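4.2 Keeping two hands in one coordinate frame

I'll admit we put this part of the pipeline off for a long time (the policy code was more fun), and it came back to bite us. Kenley, our tracking and logging stack, takes in the head view plus both gripper streams and has to spit out one clean trajectory per hand, all in a frame that stays put for the whole episode. With one gripper that's easy enough. With two you suddenly care a lot about the pose of one hand relative to the other, and small errors that nobody would notice in a single-hand grasp turn into a planner that wants to stretch a rigid object like taffy.

Our first version solved for each marker cube on its own. Every visible face gave a pose, we averaged the faces, and off it went to the log. It worked fine on pick-and-place! Then we moved to kitchen tasks, and the cubes started showing us one face at a time, often at a nasty angle, and the classic planar flip showed up everywhere: the estimated tilt would jump to its mirror solution for a few samples and then jump back. The downstream smoother (Pimentel, which we wrote for a different project and bent into shape) treated those jumps as real motion and dragged the whole wrist path along with them.

So we rewrote it. The new solver treats each cube as one rigid body, pools the corners from whatever faces it can find, and keeps both candidate solutions alive when only one face is usable. The choice between them is made over a sliding window of 30 samples, with a cost on angular jerk. I wanted a shorter window and still kind of do, but anything much smaller kept locking in the wrong branch at the start of an episode. We resample everything to 100 Hz afterward so the controller never has to think about dropped detections.

The second change is the grasp constraint. When both grippers report closed, and Joltari (the perception module) says they're on the same object, we add a soft term that holds the distance between jaw tips constant. I say soft on purpose. Our early hard version was a disaster whenever a jaw slipped, since the solver would happily rotate the other hand to make the numbers work out.

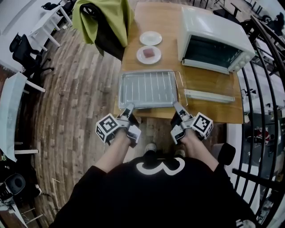

Figure 5. A two-handed tray grasp at the oven, from the head view.

The distance term pays off most on trays and racks, where both hands load one stiff object and the planner needs a single object path plus two fixed offsets. It also makes the marker problem easier to live with, because a well-seen cube can prop up a badly seen one. In Figure 5 the left cube has two patterned faces in view, while the right one is tilted outward with one big pattern facing up and only part of another on its side. The tray is held at both ends of its near edge, so the tip-to-tip distance gives us a long baseline. We turn the tray path into a motion plan in Clikberg, with the lowered oven door entered as a keep-out volume. A loose object resting on the tray gets no volume of its own yet, and that's a real gap for something like the wire rack, whose frame sticks out past the tray on the right. For now we pad the tray model by hand.

On our held-out kitchen episodes, 91 percent now make it through the consistency check without manual repair. Most of the leftovers are cases where both cubes drop out together, and the window can't help there. We flag those episodes and leave them out of training.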